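December 28, 2021

Bench log, two-arm rig, bean weighing

Building nearly empty, heating on the holiday setting, so a good week for a job that involves standing still and swearing. Carrying on the gripper comparison from November. Left arm keeps the Tendby fingers for now. Right arm has the Desmet set with the slatted tips, which I fitted this morning after finding that the screws supplied were for some other gripper, possibly on some other planet. Used ours from the drawer. Whoever labelled that drawer "misc good", thank you, it was.

Task as before: right arm takes the scoop to the tub, gets beans, tips them into the bowl on the kitchen scale, stops when the reading passes the target. Left arm is meant to steady the bowl if it shifts. Target is 74 g because that was the target in November and I would like the numbers to be comparable, whatever the reason was at the time. If anybody remembers it, write it in the margin.

Zeroed the scale with the bowl on. Checked it again after the first run and it had switched itself off to save the battery. There is a setting for this. The setting lasts until you take the batteries out, and I had taken the batteries out.

First set of runs, Desmet right, stock Sinus controller gains:

Grip on the scoop is much firmer than the Tendby. No rotation in the fingers when it goes into the beans, which was the whole complaint last time. On the other hand the slats like to find one particular position on the plastic and settle there, so the scoop ends up a few degrees off where the planner thinks it is. It is the same few degrees each time, so I can live with it. Put the offset in the tool file and moved on.

Pouring is worse. The Tendby let the scoop sag a bit and the beans came off in a dribble, by accident, and it looked like skill. The Desmet holds it dead still and then they all go at once. Overshot badly on the first run and only slightly less badly on the second.

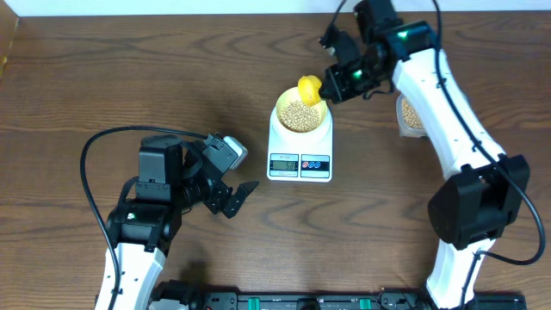 Right arm over the bowl, left arm parked clear. Display looks like 53.

Slowed the wrist for the last part of the tip and added a small shake. The shake was a guess. It is now a parameter called shake_guess and will no doubt still be called that in three years. With it in, the run ended close enough to target that I did it again to make sure, and that one was fine as well.

Left arm: did nothing useful all morning, though it did nothing very smoothly. The bowl hasn't moved enough to need steadying with the Desmet on the other side. I brought it in once by hand to see whether both arms fit over the scale together. They do, so long as neither of them wants to turn its wrist. Parked it again. Don't start the two-arm script from the old home pose, the cable on the left comes round the outside of the joint and wants more slack than it has.

Controller notes. Tried the Stovilico board on the right arm after lunch. Loop rate set to 1,000 Hz on both so the comparison is fair. Stovilico is quieter and the wrist stops hunting when it hovers over the bowl. It also throws error 301 if the gripper is still closing when the arm starts to move. The manual describes 301 as "see 300". There is no 300. Putting a short wait after the close command clears it. Went back to the Sinus board at the end of the afternoon so that the rest of you find things as you left them.

Runs logged today: 9 on the Sinus, fewer on the Stovilico, and I wouldn't draw anything from the second lot. Files are in the usual place with the date on the front. The two that say "test" are real runs. The one that says "final" is me waving the arm about to check the logger.

Spilt beans: yes. If you find one in the right arm's base, it is mine, please put it back in the tub.

Where it stands. Desmet for holding the scoop, Tendby for pouring out of it, and no sensible way of having both on one wrist. Might try a strip of the thin rubber over the slats to get some of the give back. There was a sheet in the cupboard in November.

To do:
Auto-off on the scale, and leave the batteries alone
Rubber on the Desmet tips, rerun at 74 g
Longer cable tie spacing on the left arm
Ask Stovilico about 301
Order the right screws
Swap sides, Tendby right and Desmet left, same tub, same bowl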